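June 2020

Spent most of today on the left arm at the white table. It has been drifting since we moved the whole cell over from Murside in May, and I finally had time to go through it joint by joint. Wendy Cropper thought it was the mount. I thought it was the cable. We were both partly right, which took until lunch to find out.

Started with the power off and checked the mounting bolts. Two of them took a bit more turn than they should have. Marked them all with paint pen so we can tell if they back out again. Then I powered up and ran the slow sweep, 20 passes, with my hand near the stop the whole time. The shoulder was fine. The wrist was still landing 3 mm off from where the log said it was. 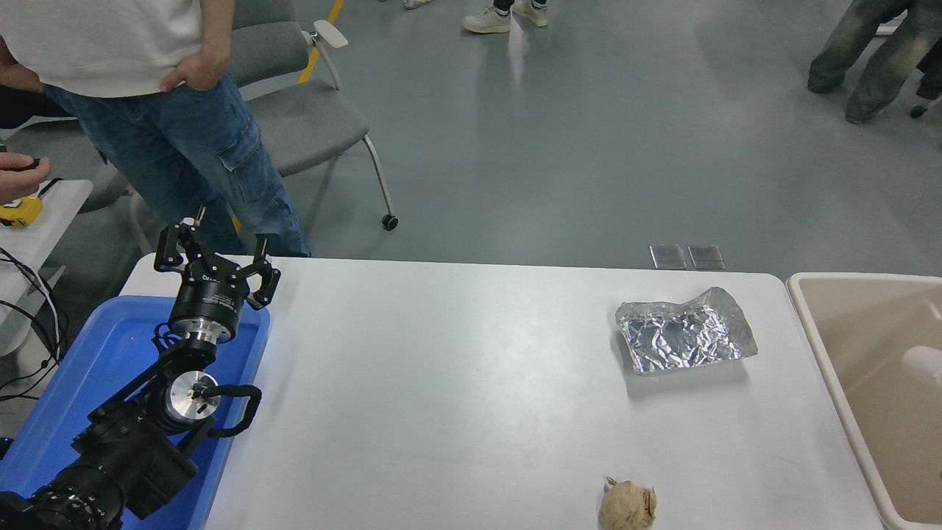

I went back through the cable next. It has to have enough slack for the wrist to turn all the way over, but if there is too much it catches on the way back and tugs at the connector. Moved the tie down one link and swept it again. Better. Leilani Holloway redid the zero for the wrist while I read the numbers out to her, and we wrote the new offsets in the Crenshaw binder as well as on the computer. The last set only ever got saved on the old laptop and I don't want to go through that again.

Lunch was late. Cold noodles. Called Pindard about the spare connector and they said three more days. They said that last time too.

In the afternoon we set up to run both arms. The test things are the same ones we used at Murside: foil, paper ball, paper cup, bin. The cup is the one I care about. If the grip is set too hard the cup folds, and if it is too soft it slides. 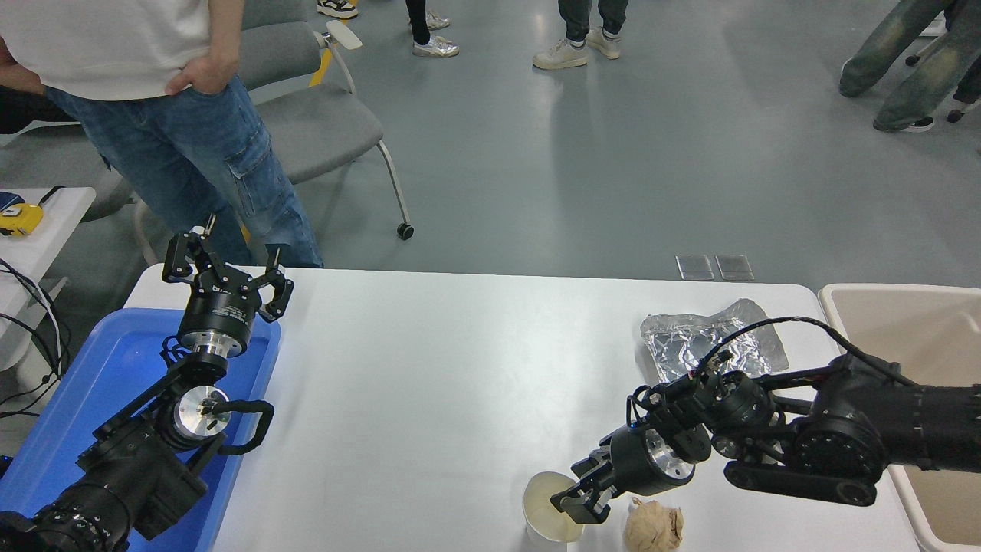 I turned the closing force down two steps on the right side and left the other side alone until the new connector comes. No point in tuning it twice. Leilani wants the same settings on both so the runs match. I said we could talk about it after the part is in.

Still to do: tighten the clamp on the left side of the table, order more cable ties, clean the finger pads with the wipes from Altlow and not the paper towels, which leave lint. Also need to write up the bolt check so it gets done every week.

Home by seven. My back hurts from leaning over the table. Wendy is in first tomorrow and will do the warm-up, so I can sleep a little.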